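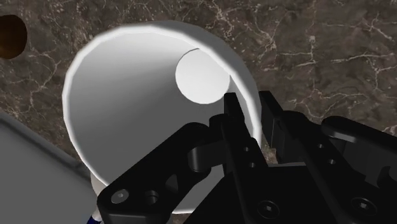

Reginald Quintanilla told us in the first interview that people in Belville stopped bringing their own cups to the coffee counter the month the discount went away, and that he had stopped bringing his too. His remark became the starting point for our project.

Reusable Cups on Campus: What Makes Students Bring Them

Background
The Belville dining hall used to take money off any hot drink poured into a cup brought from home. The discount ended in December. We wanted to know how much it had mattered and whether something cheaper could replace it.

Method
We used a paper survey and a tally at the counter. The survey had nine questions and was left on tables in the dining hall and the library lobby. We got back 458 usable forms. Forms with more than two blank answers were thrown out. The tally was done by Tavion Pruitt during the morning rush for 3 weeks. He marked each hot drink as "own cup" or "paper cup" and did not talk to customers.

Results
The most common reason for not bringing a cup was having no place to wash it. Forgetting it came second. Price came third, which surprised us after the interviews. Students in the older dorms, where the only sinks are in the shared bathrooms, were the least likely to carry a cup.

The tally covered 2,000 drinks. Of these, 60 went into the customer's own cup. Most of those were sold before 8 a.m., and the staff said many of the early customers are employees who keep a cup at their desk.

Problems
We have no tally from before the discount ended, so we can't say how far use dropped. Question 6 was worded badly. It asked about "travel mugs," and several people wrote in that they use a plain cup and didn't know if it counted. We left Question 6 out of the results.

Recommendations
Put a rinse station next to the tray return. The plumbing is already there. If the discount comes back, print it on the menu board, as many of the students we surveyed did not know it had existed. Any follow-up should run the tally in the afternoon as well.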